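Home Service Skills, Book 2
Yilma School of Household Work

CHAPTER 14
The Bedroom: Furniture, Clothing and Open Shelves

In this chapter you will learn
how to look over a piece of woven furniture before you clean it
how to sort and fold clothing on a bed
how to put small things back on an open shelf in the same order
which words to use when you speak with the owner of the room

Words to know: rattan, weave, strand, denim, seam, cubby, knob, drape

14.1 Before you begin

In the last chapter we worked in the kitchen, where most surfaces are hard and can be washed with water. The bedroom is different. Many of the things in it are soft, woven or made of paper, and many of them are private. A worker who is fast in the kitchen must learn to be slower in this room.

The bedroom is also the place where one kind of work comes on top of another kind. A person goes in to fold clothing and finds that the chair needs attention. Another person goes in for the chair and must first move the clothing from it. For this reason we teach the furniture and the clothing together, in one chapter, and your teacher will give 3 lessons to it.

Let us start with the chair. Rattan is a climbing plant with a long, strong stem. The stem can be bent with heat and then it keeps its new form, so round chairs are often made of it. The thin strands are woven over the thicker parts. Where two strands cross, dust collects, and a cloth does not reach it well.
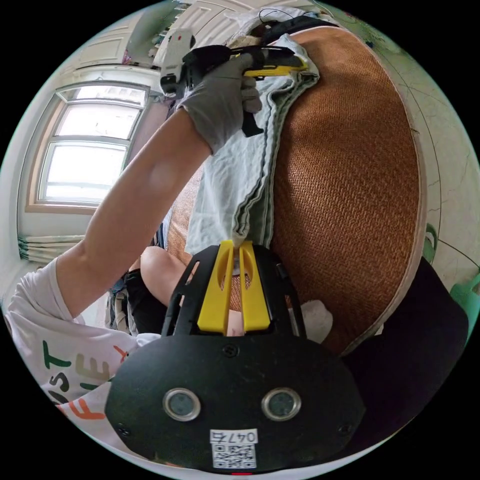
Figure 14.1 A gloved hand at the top of a round rattan chair back.

When you look over a woven chair, begin at the top of the back and go down. Feel each part with your fingers, slowly. A broken strand has a sharp end, and it can enter the skin like a needle. Wear work gloves for this, but choose a pair that is thin enough to let you feel the weave. At the school in Nikov we had for a long time only thick garden gloves, and the students missed many broken strands.

If you use a powered tool on or near rattan, read its instructions first. Try it on the back side, low down, where a mark will not be seen. Do not push. A strand that is dry from many years near a window will crack under a small force. Some owners prefer that no tool is used on an old chair, and you must ask them.

A loose strand is not cut off. Put it back under its neighbor, and write it in the work book with the place: for example, "chair, back, left side, one strand loose."

14.2 Clothing on the bed

The bed is the best table in the bedroom. It is wide, it is soft, and it has the right height for most people. Pull the sheet flat before you put clothing on it. A sheet with a pattern of lines is a help here, as you can lay the edge of a shirt along a line and see at once if it is straight.

Make first a pile of everything that is not folded. Then take the heavy pieces out of it. Denim is heavy and keeps its fold well, so jeans are folded first and go to the bottom of the stack. 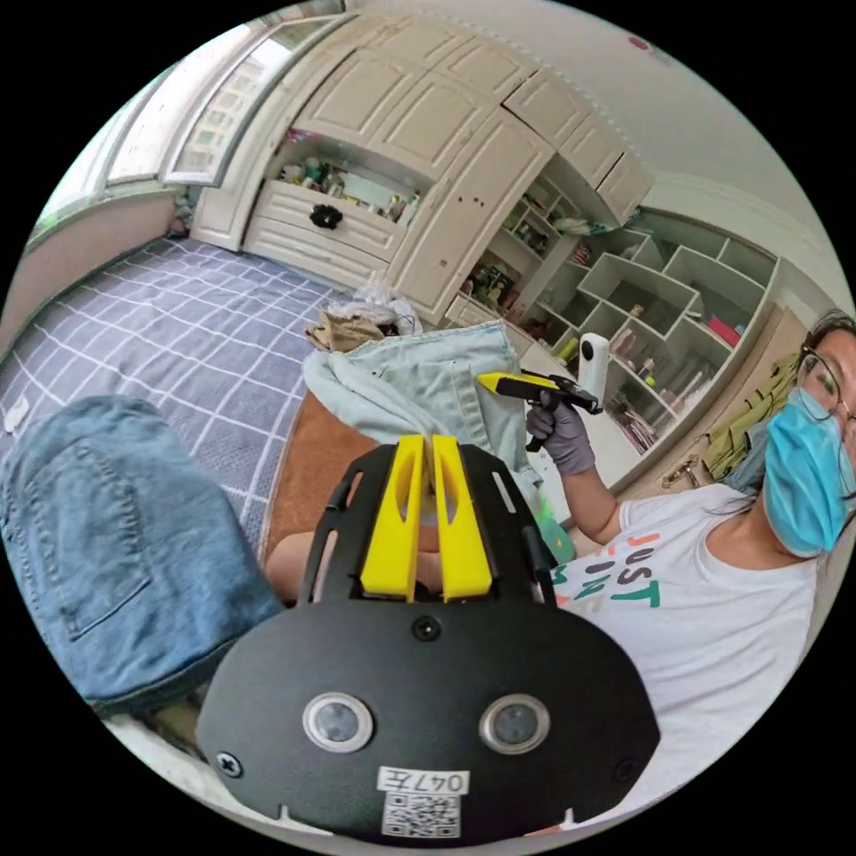
Light clothing comes after this. Thin cotton in white or beige takes creases quickly when it lies in a pile, and it should not wait there until the end of the day. If a piece is still creased after folding, hang it over the back of a chair or another smooth surface and come back to it later.

Jeans can be folded in two ways. In the Lullby fold, which we teach first, you lay one leg on the other with the back pockets outside, bring the bottom up to the waist, and fold again. In the short fold you make 3 equal parts. The short fold is better for a deep drawer.

Check the pockets before folding. Whatever you find, put it in a small dish where the owner will see it.

Exercise 1. Fold 2 pairs of jeans, one in each way. Stack them and compare the height.

Exercise 2. Choose a shelf in your own home. Draw the position of each bottle, book and box on it. Take everything down, wipe the shelf, and put all back from your drawing. Bring the drawing to class. We will use it in section 14.3, together with the floor plan of the Fenumau guest house at the end of this book.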